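The cable pile, again

Every September I get the urge to sort cables, and every September some website is waiting to tell me I've been doing it wrong. This year it was a newsletter from Tistum, a storage company, with a long piece about how a labeled home for every cord would "give you back your mornings." I have my doubts about that. I don't lose my mornings to cables. I lose them to email.

Still, the shared table had gotten bad enough that Fuad Derese asked on Thursday whether anyone minded if he threw the whole heap out. I minded. There's always one cord in there that costs $22 to replace and takes two weeks to come, and you only learn which one after the trash has gone.

So I gave the advice a fair try, or as fair as I could manage.

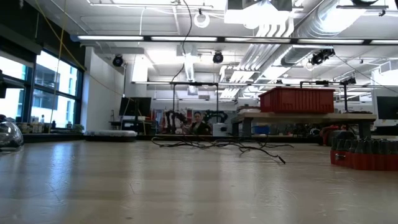
The tangle in question, with plenty of table to spread out on.

The first thing every guide says is to clear the surface completely. Why? The table is wide and the knot takes up a small patch in the middle of it. The red holder on the right with the green cylinders standing in it wasn't bothering anyone, and neither was the clear plastic dome at the other end. I left them both alone. Moving things that are already fine is how an hour's job becomes an afternoon, and I suspect the people who write these guides get paid by the afternoon.

The second thing they say is to work from the plug end. This one I'll half accept. If a connector is lying free, you can follow it back through the loops and see where it goes. With thin black cable, though, every strand looks like every other strand, and what works better for me is shaking the lot gently and letting the slack show itself. Don't pull. I say that as somebody who has pulled.

Then we get to the products. The Flidine sleeves (zip-up fabric tubes, very handsome on the website) are fine if you never need to take a cord out again. The Bortolotti box is a box with a hole in it. I own one. The cords inside it are exactly as tangled as they were outside, only now I can't see them. And there's an app called Grader that has you photograph your drawers and gives them a tidiness score. Mine got 191, out of what it wouldn't say, and then it offered me a subscription so I could find out.

What I do have time for is tape and a pen, or a label printer if you've got one. White strip, black capitals, stuck right on the holder where your eye lands when you're looking for a place to put the thing in your hand.
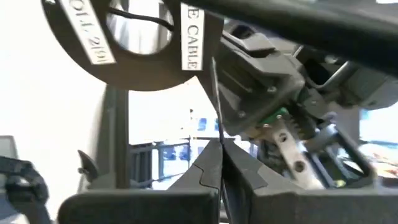 Labels, and the trouble with them

I'm not going to pretend labels fix people. A strip that reads "CABLE" only helps if the person holding one can be bothered to look up, and in my experience that's maybe half of us on a good day. The other trouble is that labels get written by whoever was in the mood at the time, in a code that made sense to them. Come back in a year and you're standing there with a cord, trying to remember what the 2 meant.

My rule now is plain words, big letters, and one kind of thing per holder. If it needs a key to explain it, tear it off and start over.

As for coiling, the articles want a special over-under wrap you're supposed to practice. I make a loose loop and stop before it gets tight. Thin cords don't seem to care. Maybe mine will all fail in the spring and I'll have to take this back.

The Tistum people also claim you should do a five-minute cord check daily, 365 days a year. No. I'll do it when Fuad starts eyeing the trash can again, and he can hold the bag.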